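**Pokevau Recreation Reserve – relocation readiness checklist, May**

Hello all, and thank you for your patience with this one. I walked the old clubrooms and the new site at Trandano Road on Thursday, and my comments are longer than the boxes allow, as usual.

- [x] Perimeter fence, new site – sound all the way round, and the gate latches properly
- [x] Floodlight switchboard – locked and labelled
- [ ] Car park drainage – grate near bay 16 still sits proud of the asphalt. Bagheri have been asked to reset it
- [ ] Change room 2 – one exit sign not lit
- [x] Lease plan – Lot 1383 matches the pegs on the ground

The fence really is a lovely job, and I'd like that passed on to the crew. The grate worries me more, especially with juniors running to cars in the dark.
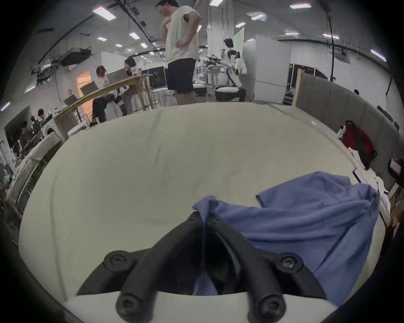

Packing up the old clubrooms is the part of the move I'd ask everyone to slow down for. Cartons should weigh no more than 16 kg, and the hallway has to stay clear to both doors while Emiler's truck is being loaded. Soft things need a bit of care as well – a blue cloth bunched up with one side hanging over the edge, like the one here, is easily caught by a sleeve or a trolley, so please fold linen flat and box it before anything heavy gets moved.

- [ ] Hallway clear – 19 chairs stacked near the kitchen door, please shift
- [x] First aid kit – restocked
- [ ] Extinguisher, canteen – tag out of date
- [ ] Council keys – one set still to be returned

**Result:** not yet ready for handover. I'll allow up to 30 minutes for the recheck, and I'm happy to come by after work if somebody can let me in at the Trandano Road gate.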